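Trumden Trail Tracker: User Guide
Section 4: Setting up for a multi-day run

This section covers fitting the tracker to your pack, pairing it with the crew's phone and checking it before you leave the trailhead. It assumes you have already charged the unit and created an account (Section 3). If you are only using the tracker for a day run, you can skip the parts on crew hand-overs and spare batteries.

Allow 20 minutes for the whole section the first time. Do it at home, with your crew present if you can manage it.

What you need

Tracker unit
Antenna stub and rubber collar
Shoulder mount (supplied) or Gurnix strap clip (sold separately)
Spare battery and battery sleeve
Phone with the Flestetti crew app installed
Small cloth

Fitting the mount

1. Put your pack on and load it with what you will carry on the run. An empty pack sits higher, and the mount will end up in the wrong place.
2. Pick the shoulder strap on the side you do not drink from. The tracker should not share a strap with a soft flask.
3. Open the mount and pass the long tongue under the strap, from the neck side out.
4. Close the mount until it clicks at both ends. Pull on it. It should not slide.
5. Swing your arms as you would when running, then reach down as if to tie a shoe. If the mount touches your collarbone or chin, move it down and repeat from step 3.

Note: On packs with a very narrow strap, the supplied mount may turn. Use the Gurnix clip, which has a second screw.

Caution: Do not fasten the mount to a sternum strap. Sternum straps get undone many times a day, and this is how most lost units go missing.

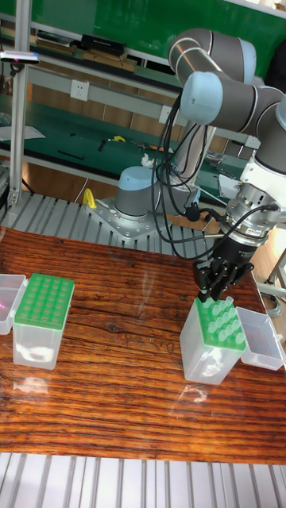 Once the mount is in place, slide the tracker down into it with the button side facing out. The screen faces away from your body. You will not be able to read it while running, and you do not need to; everything on the screen can also be read by the crew in the app. The lanyard goes through the slot at the base of the mount and then around the strap itself. Leave enough slack to lift the tracker clear of the mount without untying anything.

Pairing with the crew phone

The tracker can be paired with one lead phone and any number of followers. The lead phone can change settings during the run. Followers can only look at the map.

1. Decide who holds the lead phone. Where the crew will change over during the run, choose the person who will be there longest.
2. Open the Flestetti app on that phone and choose Add Runner.
3. Hold the tracker's side button down for 8 seconds. The light turns from green to slow blue.
4. When the runner's name comes up in the app, tap it and wait for the light to go back to green.
5. Type in a short name for the run. The name appears on every message the crew gets, so keep it plain.
6. Send a test message from the tracker by pressing the side button twice.

If the test message does not arrive, walk into the open, away from walls and vehicles, and press again. Do not re-pair the unit before trying this.

Note: Pairing clears any waypoints stored on the tracker. Load your route after you pair, not before.

Choosing how often it reports

The tracker sends its position at a set interval. Short intervals give the crew a smoother line on the map but use the battery faster. Choose one of the following in the app under Runner, then Interval.

Every 2 minutes: for short, steep or exposed stretches where the crew wants to watch closely.
Every 20 minutes: for normal running on marked trail. This is the setting we suggest for most multi-day efforts.
Every 60 minutes: for long, easy stretches, or for overnight when the runner is asleep.

A fresh battery at the middle setting will last up to 60 hours in mild weather. Expect less in the cold, and less again under thick tree cover, where the unit has to try several times to get each position out.

The interval can be changed from the lead phone at any point. The change takes effect the next time the tracker reports, so a change from the longest setting will not show straight away. Tell the runner beforehand if you plan to alter it, as the light flashes when it does and some people take the flash for a fault.

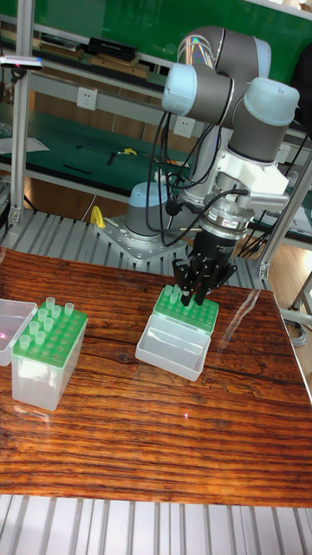
Nusrat Debnath wrote in to say that she ran the first three nights of a long coastal track on the shortest interval, out of habit, and that her crew were changing the battery at every second road crossing. She asked us to make the point more strongly that the middle setting is enough for anyone on foot. A runner doesn't get far between reports, she said, and the crew had started fretting over every small wobble in the line.

We agree with her. Small jumps sideways on the map are normal, particularly in gullies and under cliffs. Treat a position as doubtful only if the tracker shows the same odd result in the report that follows. If two reports in a row put the runner well off the route, send a message asking for a reply.

Agreeing on signals

The side button sends one of three fixed messages. What they mean is up to you, but agree on it before the start and have the crew write it down.

Two presses: usually "all fine, carrying on".
Three presses: usually "stopping here to sleep or rest".
Long press, then one press: usually "meet me at the next crossing".

The SOS switch is under the flap on the back. It is separate from the messages above and goes to the emergency contact on your account as well as to the crew.

Caution: Do not use the SOS switch for a test. To check that it works, choose Test SOS in the app first, and wait for the screen to say that test mode is on.

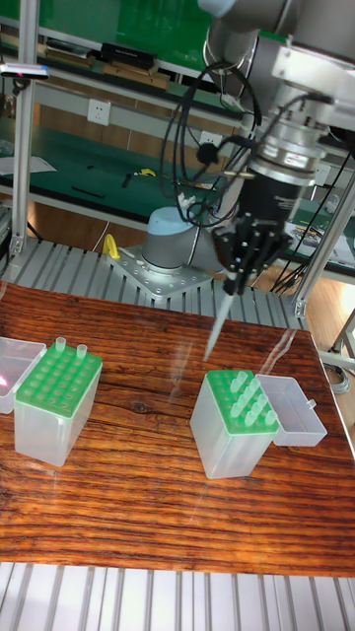
Fig. 3. Pipette tip held in the black gripper, pointing down and to the left above the tabletop.

Crew hand-overs

When the lead phone is passed from one crew member to the next, hand over these as well:

the spare battery, in its sleeve
the list of button signals
the time of the last report received
the place where the runner is next expected, and the time after which someone should start walking in

Change the battery at a hand-over even when the app shows plenty left. A runner who has been on the move since early morning will not want to stop again an hour later so that you can do it then.

1. Have the runner sit or lean before you start. You will need to lift the tracker out of the mount.
2. Wipe the unit with the cloth, paying attention to the seam around the battery door.
3. Turn the catch and take out the used battery. The tracker holds its settings for 2 minutes without a battery.
4. Fit the fresh battery with the arrow pointing to the antenna end. Close the door and turn the catch until it stops.
5. Wait for the green light, return the unit to the mount and check the lanyard.
6. Put the used battery in the empty sleeve, label side hidden, so that it is not mistaken for a fresh one.

Note: If the light stays red, the settings have been lost. Pair the tracker again and reload the route.

Fitting the antenna stub

The stub is only needed in deep valleys or heavy forest. Leave it off otherwise, as it catches on branches. With the tracker switched off, take out the rubber plug beside the screen and slip the collar over the stub, wide side up. The socket will only take the stub if it goes in straight. Hold it by the upper part and line it up before you lower it, as with the clear tip in the gripper here, which is held upright with its narrow end pointing down into the green rack. Press until the collar sits flat against the case. Do not twist. If you feel grit, lift the stub out, blow into the socket and start again.
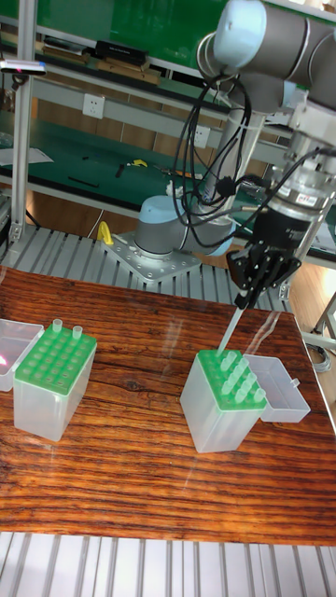
Before switching the tracker back on, check that the stub points up and away from your neck with the pack on. Runners who tilt their heads forward on climbs may find it brushes the ear, and moving the mount down the strap a little usually fixes this. Compare what you have with the clear pipette tip between the gripper's fingers: the stub should be just as upright when you stand still. A lean to one side means that the collar is not seated.

Final check at the trailhead

1. Light is green.
2. The lead phone shows the correct run name and interval.
3. A two-press message has been sent and received.
4. The lanyard is tied around the strap.
5. The crew has the spare battery and the signal list.
6. The SOS flap is shut and test mode is off.

If the tracker has been in a hot car, let it cool in the shade before you start. It will switch on when hot, but may refuse to charge later from a power bank.

For loading a route, see Section 5. For cleaning after river crossings and salt water, see Section 7.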